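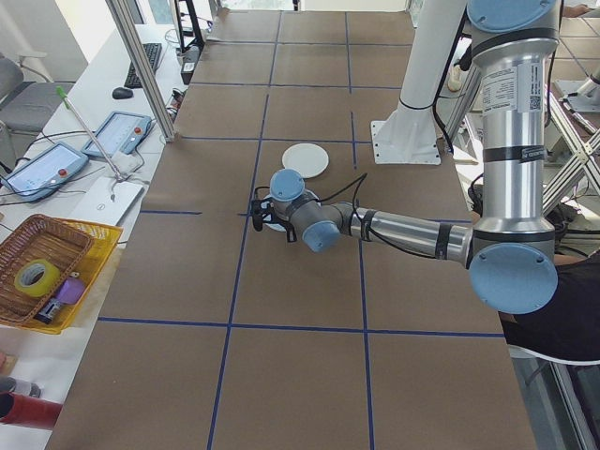 ¡Qué noche la del viernes en Fladton! Llevo seis años escribiendo en este blog sobre política de sitios pequeños y creo que no había disfrutado tanto de un recuento desde que empecé. Me acosté a las tantas, con la voz tomada y el cuaderno lleno de garabatos, y todavía voy por la casa repitiendo cifras en voz alta.

Para quien llegue nuevo: Fladton elegía a su defensora vecinal, un cargo que hasta ahora nombraba el alcalde a dedo y que desde la reforma del reglamento se vota en urna. No tiene presupuesto propio ni despacho fijo. Tiene, eso sí, derecho a pedir cualquier expediente municipal y a intervenir en el pleno antes de que se vote, y eso en un pueblo donde los plenos duraban veinte minutos es una revolución (pequeñita, pero revolución).

Se presentaban tres personas. Suha Awwad, que lleva media vida peleando por la línea de autobús a Sustlow; Bijan Dehghan, exconcejal, muy correcto, muy de carpeta bajo el brazo; y Qusai Ghanem, el más joven, que hizo toda la campaña en bicicleta y con un megáfono prestado. Los tres hicieron una campaña limpia. Hubo un solo cruce feo, lo del folleto sin firma, y Dehghan salió esa misma tarde a decir que no era suyo y que le parecía una vergüenza. Bien por él.

El debate en la antigua estación fue una maravilla. Lo moderó Abla Nimri, de Radio Qudah, que tiene una virtud rara en esto: repregunta. Cuando Ghanem prometió publicar todas las facturas del ayuntamiento en una semana, ella le preguntó quién las iba a escanear. Silencio, risas y luego una respuesta bastante decente sobre empezar por los contratos de obras. A Awwad le apretó con el autobús, porque la competencia es comarcal y la defensora no puede hacer nada por sí sola, y ella lo reconoció sin dar rodeos. Me pareció el mejor momento de la noche. 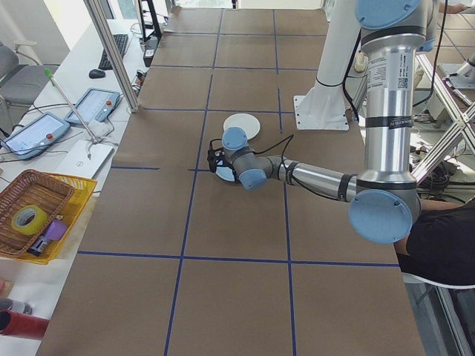

El brazo robótico, con su base blanca atornillada a la mesa

Vamos con los números, que sé que venís a eso. Fladton tiene unos 2.000 vecinos con derecho a voto. En la última consulta, la del mercado, la participación fue tan floja que el propio alcalde la usó después como excusa para no hacerle caso. Esta vez Suha Awwad ganó con 778 votos. ¡Setecientos setenta y ocho! Ella sola sacó más papeletas que todas las opciones juntas de aquella consulta. Dehghan quedó segundo y Ghanem tercero, a 100 votos justos de él, una de esas casualidades que obligan a mirar el acta dos veces. La miraron tres.

El recuento se hizo en el polideportivo, con sillas plegables y una máquina de café que se tragaba las monedas. La primera mesa en cerrar fue la del barrio alto, donde todo el mundo daba por hecho que arrasaría Dehghan, y cuando empezaron a leer papeletas de Awwad una detrás de otra se notó el murmullo desde la puerta. La última fue la de las casas nuevas, cerca de la carretera. Allí ganó Ghanem, y con ganas. Ojo a ese dato, porque es un barrio que hasta hace nada no votaba y que ahora tiene a alguien que le va a reclamar cosas al ayuntamiento con cargo o sin él.

Hubo una discusión por dos papeletas dobladas juntas dentro del mismo sobre. Se declararon nulas después de un buen rato con el reglamento en la mano, y me encantó que la lectura del artículo se hiciera en voz alta, para toda la sala. No cambiaba nada del resultado y aun así se hizo despacio y bien.

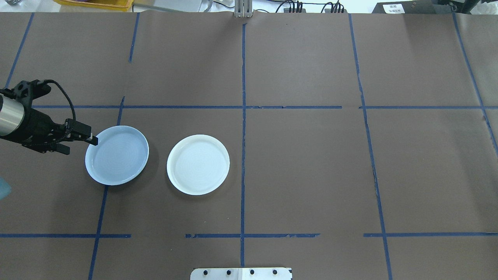 Plato redondo azul claro, junto a la pinza negra

Le mandé las cifras por mesas a Suqin Zhong, que escribe el boletín Flotitico y sabe de participación local bastante más que yo. Me contestó casi al momento (¡a las doce y media de la noche!) con una observación que se me había escapado: la subida mayor está en las mesas que cambiaron de local. Antes se votaba en el edificio del ayuntamiento, arriba del todo, con cuesta. Ahora había una urna en la biblioteca y otra en el colegio. Suqin se inclina a pensar que eso pesó tanto como los candidatos. Yo le doy más peso a la campaña, y en eso estamos, cruzándonos hojas de cálculo. Si alguien conserva las actas de la consulta del mercado desglosadas, que me escriba, por favor, que a mí solo me llegó el total.

Tengo también una queja, para que no parezca que me ha dado un aire. El ayuntamiento imprimió 800 guías explicativas y las dejó en un mostrador. Un mostrador que cierra a las dos de la tarde. En las casas nuevas hubo gente que se enteró de qué se elegía por el megáfono de Ghanem, y me parece poco serio en un estreno como este. Para la próxima, al buzón.

Y luego está la pregunta de qué va a poder hacer Awwad. El reglamento le da quince días para solicitar su primer expediente y ella ya ha dicho cuál quiere, el del aparcamiento de la estación, que va por la tercera ampliación de plazo. El equipo de gobierno respondió que colaborará «dentro de los cauces establecidos». Yo esa frase la he oído muchas veces y en muchos pueblos. Pero esta vez hay un artículo con plazos, y si no entregan los papeles tienen que explicarlo en el pleno, con acta y con público. ¡Con público! 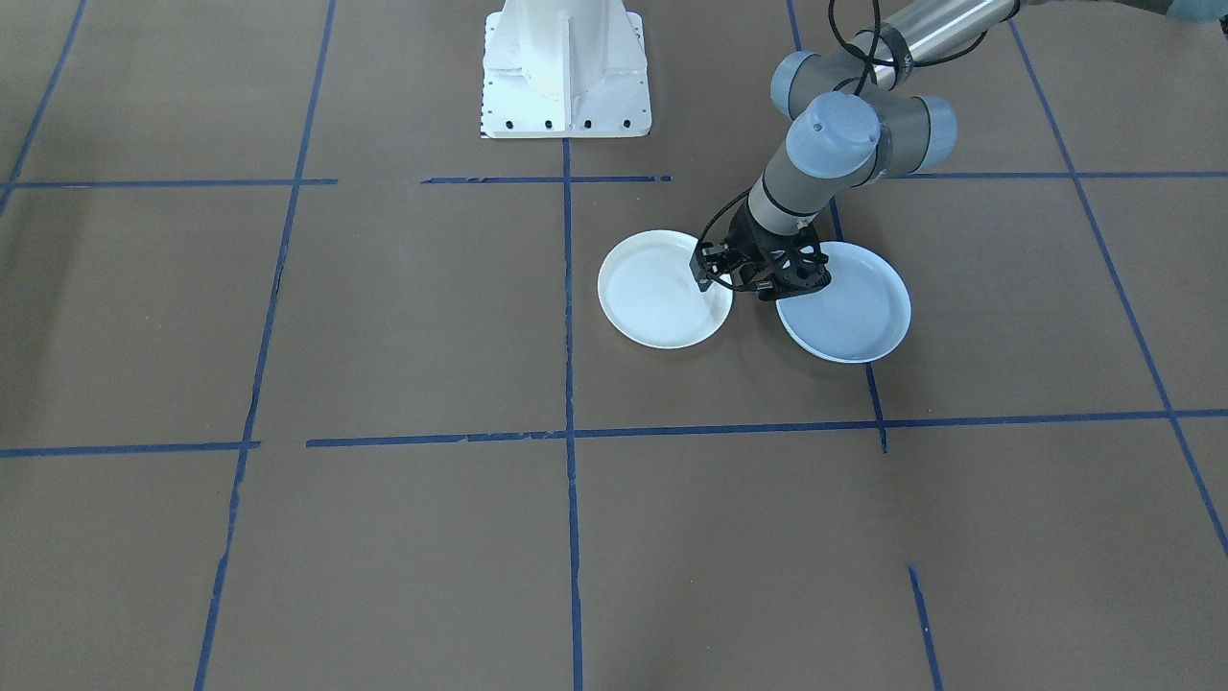 La pinza, entre dos platos blancos

A Dehghan lo vi a la salida, dándole la mano a todo el mundo. Le pregunté si se presentaría otra vez y me dijo que antes quería dormir. Ghanem ya está recogiendo firmas para que los plenos se hagan por la tarde - me enseñó la hoja allí mismo, apoyada en el sillín - y le firmaría si estuviera empadronado en Fladton, que no lo estoy.

El primer pleno con la nueva defensora es en diciembre. Pienso ir, con termo y con el reglamento subrayado, y contaré aquí lo que pase. Radio Qudah lo dará en directo si consiguen que les dejen enchufar los micrófonos, cosa que la última vez les costó dos escritos. Mientras tanto voy a pasar a limpio los resultados mesa por mesa y los cuelgo esta semana en la pestaña de datos. Si encontráis algún error en las sumas, a los comentarios.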